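Second progress report to the grant officer
Project: Fruit and Flowers at the Table, Pindby day centers
Period covered: to the end of November
Submitted 30 December 2024

You asked for a plain account of where the money has gone and whether it is doing what the application said it would do. I will try to give one. I took this project over after the application was written, and I should say at the start that I would not have promised as much as it does.

Where we are

The grant pays for two things at the Pindby centers: a piece of fresh fruit offered at mid-morning, and cut flowers on or near the tables where people eat. The claim in the application was that the two together would lead older visitors to eat more during the day, stay longer at the table and talk more while they were there. It reads well. It also bundles three separate claims into one, and we have decent information on only the first.

Deliveries began on schedule at the main center and late at the Lekota Street center, where the kitchen had no cold storage for flowers or anything else. That has been fixed with a second-hand refrigerator bought out of the small equipment line. It is noisy, and the staff have moved it twice.

Fruit

The fruit is going out and a good part of it is being eaten. That is the strongest thing I can tell you. The kitchen at the main center weighs what comes back, and on an ordinary morning less is coming back than in the first weeks. I would be careful with this. In the first weeks we were serving hard pears. Anyone would have sent those back. When we switched to apples and softer fruit the waste dropped, and it dropped at once, which suggests to me that people like ripe fruit and not much else.

Whole fruit is a problem for visitors with dentures or weak hands. Several centers of this kind serve it sliced, and we tried that for ten days. Sliced apple goes brown, and the brown slices were left on the plates. Lemon juice helped a little and drew complaints about the taste. The present arrangement is whole fruit on a plate with the offer of cutting it at the table. It takes staff time that was never in the budget. I raised this in the first report and I am raising it again.

Cost per serving is above the figure in the application. The supplier, Trekine, raised its delivery charge in the fall, and the charge is the same whether we take one crate or 10. Ordering less often would save money, but the fruit would be past its best by the end of the cycle. I have asked for a joint order with the school kitchen next door and have had a friendly answer with no commitment in it.

Flowers

I was doubtful about the flowers when I arrived and I remain doubtful. They are pleasant. Visitors say they are pleasant. When we ask people on a feedback card whether they enjoy the flowers, they tick yes, as I would if someone had just put flowers in front of me and handed me a card.

The trouble is that we have nothing to compare it with. The application described a period with fruit and no flowers, followed by a period with both. That order was reversed at one center and skipped at the other, before my time, and it can't be put right now. Any difference we report between months could as easily be the weather, the new lunch menu or the fact that a popular card group moved its meeting to the same room.

Tall arrangements in the middle of a table are a nuisance. People can't see each other over them, which works against the one thing the flowers were meant to do. Low or flat arrangements are better but dry out. Big heads such as sunflowers hold up longest and cost the least per stem while they are in season. Tulips fell over. Lilies were ruled out after two visitors complained about the smell.

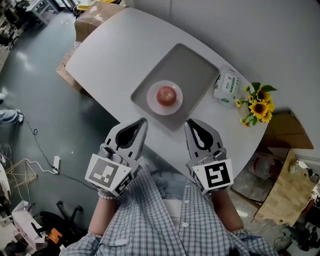
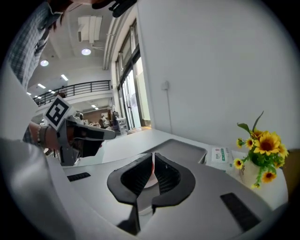 Apple on a plate, with sunflowers beyond the tray (first photo).

Feedback cards

We have 40 completed cards. The application said 100 by this point. I could blame the late start at Lekota Street, and that is part of it, but the card itself is also too long. It runs to both sides of the sheet, the print is small, and the second side asks people to recall what they ate the day before. Many cards come back with the front filled in and the back blank. I have not counted those as completed, though I understand the first report did, and you may notice the drop for that reason.

A shorter card is drafted. It has larger print and four questions. I would like your agreement before we change over, as the old answers and the new ones won't line up and I don't want to be told later that we broke the series. My own view is that the series isn't worth much as it stands.

The remarks people write in the margins are more useful than the tick boxes. The most common is a request for bananas. The next most common has to do with the chairs, which this grant doesn't cover.

Time at the table

The plan was to note how long visitors stay after the mid-morning serving. Staff were given a sheet for this. The sheets are filled in neatly on quiet days and hardly at all on busy ones, so the quiet days are all we really know about. On quiet days people stay longer. I don't think we can hang a finding on that, and I would ask that the line in your newsletter about "longer, happier mornings" not be repeated until we have something behind it.

We looked at the Tollex sign-in system as a way around this. It records when a visitor comes and goes from the building, and it says nothing about where they were in between. The sales material suggests otherwise. I asked for a trial before paying for anything, the trial was given, and it showed me what I have just written. We have not bought it.

Money

Spending on fruit is over its line. Spending on flowers is under, mostly thanks to the weeks when Lekota Street had none. The printing line has barely been touched. There is $700 unspent in the training line, which was meant for a table-setting workshop. I have talked with the kitchen staff and none of them wants it. They have been setting tables for years and would like an extra pair of hands at mid-morning instead. I am asking your permission to move the full amount to staff hours for cutting fruit at the table.

If that is refused, we will go on as we are until the fruit line runs out, and then we will have to choose between smaller fruit and fewer mornings. I would choose fewer mornings. Small apples were tried in the fall and were treated as an insult.

What I don't think we can deliver

The application says we will show an effect on weight over the course of the year. I don't believe we can. Visitors come on different days, some come for only a few weeks, and they eat most of their meals somewhere else. The centers weigh people only when there is a medical reason to do so, and I am not willing to have people put on a scale for the sake of a report. I would like this outcome taken out. If it has to stay, please expect a blank against it.

The outcome on conversation is nearly as weak. I have sat in the room on many mornings. Some tables talk and some don't, and as far as I can tell it depends on who is sitting there. Two of the quietest tables at the main center had the best flowers.

What I think we can deliver

A fair record of what fruit older people at these two centers will eat, in what form and at what cost. A workable list of flowers that last on a dining table and don't get in the way. A note on staff time, which I believe other centers would want before they try the same thing. It is a smaller result than the one you paid for, and I would sooner tell you so now than at the end.

Requests for your decision

Approval of the shorter feedback card.
Transfer of the training line to staff hours.
Removal of the weight outcome from the final report.
A reply on the Trekine delivery charge, which I queried with your office in November and have heard nothing about.

The kitchen waste sheets and the invoices are attached. The invoice for the second-hand refrigerator is handwritten, and the seller has been asked for a proper one.

Project coordinator, Pindby day centers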